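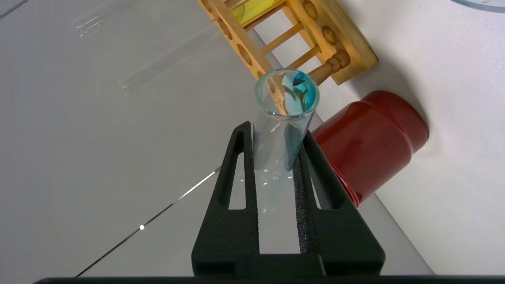 Visit to the Vanhove Water Laboratory
March 30, 2021
By Domnica Preda

Members of the Clolden Watershed Association were received at the Vanhove laboratory for its spring open day. The purpose of the visit was to learn how well water from the Flosodness valley is handled once residents have dropped it off, and to settle several questions raised at the October meeting.

The group was limited to 20 persons and was divided in two at the door. The first part of the program covered intake. Each sample is logged against the household form, and samples without a signed form are held at the desk for up to 30 hours before they are refused. Staff noted that missing signatures remain the main cause of delay - a point our own members will recognize.

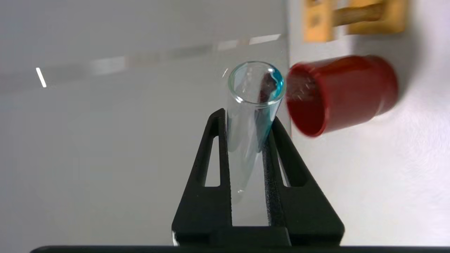
The second part dealt with nitrate and hardness. The laboratory received 155 household samples from the valley last season, most of them from the farms below the Nisex road. Results are mailed to the owner only. The Association may request a summary by district, with names removed, and has now done so in writing.

Members asked whether shallow wells should be tested more often than drilled ones. The laboratory recommends testing shallow wells in spring and again after harvest. Drilled wells may be tested once a year unless the taste or color changes.

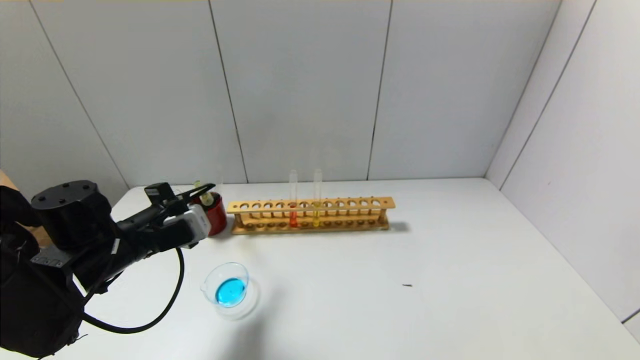
Collection at home was the subject of the closing discussion. Residents should let the cold tap run for several minutes, remove any filter or aerator, and fill the bottle supplied without rinsing it. A cup, such as the red one on the white tabletop, is not a suitable container, and water poured from a cup into the bottle will not be accepted. Bottles should be kept cool and delivered the same day. Kits are available from the Association office at no charge to members - others pay a small deposit.

The Association thanks the laboratory for its time. A further visit is planned for October, and members who could not be placed this time will be given first choice.

Clolden Watershed Association | Contact the office | Copyright 2021 | Back to top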